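Thema: Wie viele Beispiele für »Korb auf dem Tisch«?

drehkranz_08
Guten Tag zusammen. Wir sammeln für das Projekt Peltitura Beispiele mit dem Handgreifer. Bis jetzt haben wir 567 Durchgänge, alle auf demselben Tisch. Das Ziel sind 3.000. Meine Frage ist, ob ich jetzt schon den Tisch wechseln soll oder erst später. Von diesen 567 habe ich 97 aussortiert, weil der Greifer zu schnell bewegt wurde.
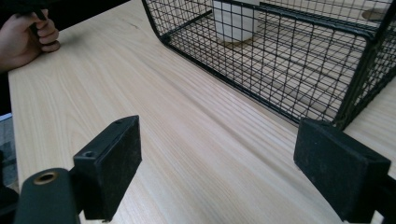

Blick vom Handgreifer, Backen offen, Drahtkorb rechts oben

Mich stört die helle Maserung. Ich fürchte, dass das Modell sie mitlernt.

luangrath_fan
Sofort wechseln. Bei Clitero haben wir zu lange gewartet, und danach hat das Modell auf einer grauen Platte gar nichts mehr gegriffen.

kabelsalat
Da bin ich anderer Meinung. Zuerst eine Aufgabe sauber auf einem Tisch, dann variieren. Sonst weißt du nicht, woher der Fehler kommt. Das Drahtgitter finde ich übrigens schwieriger als das Holz – man sieht den Tisch durch die Maschen.

luangrath_fan
@kabelsalat Für einen Test gut, für 3.000 Durchgänge zu spät.

drehkranz_08
Danke für beide Antworten. Ich werde am Donnerstag mit vier Unterlagen anfangen und den Holztisch als Vergleich behalten. Soll ich die 97 schlechten löschen oder nur markieren?

kabelsalat
Markieren. Löschen kannst du immer noch.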